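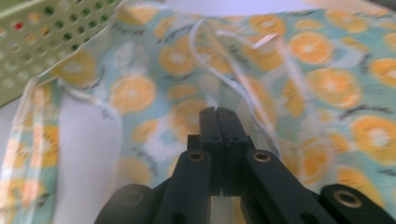
Why on earth would you keep the bag, somebody asked me after the Drillby talk, when the fabric is the thing you paid for? And then, before I could get a word in, she told me she had a whole drawer of bags at home herself and it was driving her up the wall.

(Wait for the laugh. If there isn't one, keep going.)

So that's where I'm starting tonight, with bags. The title on the flyer says "Your Fabric Stash and Where to Put It" and we'll get to the stash, I promise, but bags come first this time. Hello, Otthorpe! Thank you for having me back. Last time I was here I talked about buttons and ran 20 minutes over, so there's a clock on the table in front of me and I've been told to look at it.

Leave the orange slices up on the screen while I talk. People like that print. Pale turquoise, little white flowers, slices all over it – I get asked about it every time. Clear bag crumpled on top, which is how half the fabric in my house has lived at one time or another.

OPENING, ABOUT ME (keep it short)

I sew, not brilliantly. Aprons, pillow covers, napkins, the odd pair of pajama pants. I buy fabric much faster than I use it. Two years ago I took everything out of the closet and wrote it all down in a school notebook, and I had over 115 pieces. That was just pieces big enough to make something out of. I didn't write down the scraps and I'm not going to.

Ask for hands: who has fabric they bought before their youngest was born? Who has fabric they're hiding from somebody in the house? (There are always a few. Don't pick on anybody in the front row.)

BAGS

All right, the clear bag. What people love about it is that you can see what's inside. What I don't love is leaving fabric in one for years. A closed plastic bag holds whatever air and damp you put in there with it. If you bring something home on a rainy day and shut it up in plastic, you may open it in the spring to a smell. I did this with a length of linen and had to wash it three times, and it still smells like a basement if I iron it with steam.

For carrying things home, fine. For a week on the sewing table while you make up your mind, fine. For keeping, I take it out.

The kind with a press-and-close top is the worst for me, I close it all the way out of habit. If you really want to use bags, leave a corner open, or snip one. A pillowcase works better than either. Old ones, the ones with the thin spots – put a whole color in each and tie the neck with a strip of selvage.

Also, and please listen to this one if you have little kids or grandkids around: bags don't stay on the floor and they don't stay on a low table. In my house they go straight in the tall cupboard.

What to do with the drawer of bags: smooth, fold flat in thirds, stand them up in a shoebox. When the shoebox is full, it's full. Mine filled up in April and I've been strict since then. Well, mostly strict.

WASH IT OR DON'T

(This is where the arguments start. Let them argue for a minute, it wakes everybody up.)

I wash when it comes in. If it's cotton or a cotton blend and I'm going to make something that gets washed later, in it goes, cool water, with other things that color. Zigzag the cut ends first or you'll be picking threads out of the washer. If you haven't got the machine set up, pinking shears will do, or just clip a little triangle off each corner, which helps more than you'd think.

Quilters, I know some of you don't prewash, and I know why, you like the crispness. I'm not here to fight. What I'd ask is that you mark it. A safety pin in the corner means washed. No pin, not washed. Use whatever you want as long as it's the same every time. I lost an evening once to a backing I was sure I'd washed.

Bright prints on a pale ground, like the one on the screen: test a corner. Wet it, lay it on a white paper towel, press with your hand, look. Orange on light blue is a lovely thing until the orange moves.

FOLDING

Bring out the ruler and the demo piece here. Stand to the left of the table so the back rows can see.

I fold everything around a ruler, the wide clear kind, 6 by 24. Selvages together, fold again toward the fold, then wrap it around the ruler end over end and slide the ruler out. Fold the last bit in half and it stands up on a shelf by itself like a book. Takes a minute once your hands know it. The first ten are going to look terrible.

Turn a big print so one whole motif shows on the spine. With fruit that's easy, you just look for a good slice. Stripes, who cares.

Refold once a year, with the creases somewhere else. I do it when I change the blankets on the beds. Creases left in one place for years can fade into a line, and then you're cutting around it.

Slippery things I roll. The tubes from wrapping paper are good, but cover them with something first – plain cardboard can yellow fabric over time. I use old sheet.

SHELVES AND BINS

I get asked which bins I have. They're Oberholzer bins, the medium ones with the lift-off lids, and I have five. They didn't pay me to say so, and you can do this with boxes from the grocery store. I took the lids off and put them in the garage. Fabric that stands up in an open bin is fabric I'll look at, and the stuff under a lid I forget by the weekend.

Keep all of it out of the sun. My shelf is across from the window and the left end got a pale stripe down every fold before I noticed. I hung a curtain on a tension rod. Ugly curtain, works great.

Sort by color or by kind? I've tried both. By kind first (apron weight, shirt weight, heavy stuff), then by color inside each bin. If you only quilt, skip straight to color.

Labels: masking tape and a marker. Write the length and the width. If I know what I meant it for, I write that too, and then I can see how wrong I was.

THE BIG PILE STORY (only if there's time, check clock)

When the Paltalano shop closed out its remnants they had 1,503 remnants on the list, and I went both days. I came home with a trunk full and nowhere to put it, and for weeks it sat in bags in the hallway and everybody walked around it. I had fabric and I couldn't find any fabric. The hallway is how I got started on all of this.

Show the checked piece and the yellow one. Pass them around. Get them back!

QUESTIONS I USUALLY GET

Mothballs? No, please. Cedar blocks if you like the smell, not touching the cloth. Sand them when they stop smelling.

Can I keep it in the attic? Too hot in summer. Under the bed is better if you vacuum under there.

How small is a scrap? Smaller than my hand goes in the stuffing bag. Your hand, your rule.

Can you iron before storing? Sure, but let it cool flat before you fold. I skip the starch until I'm about to cut – silverfish like starch.

Will I ever use it all? No.

BEFORE EVERYBODY GOES

Swap table is by the coats. Bring one, take one, and tell people if there's a pin in the corner and what the pin means. Handout has the folding steps on the front and the bin labels on the back. Next month is zippers, same room, bring one that's giving you trouble.

Collect the ruler. I left it in Drillby.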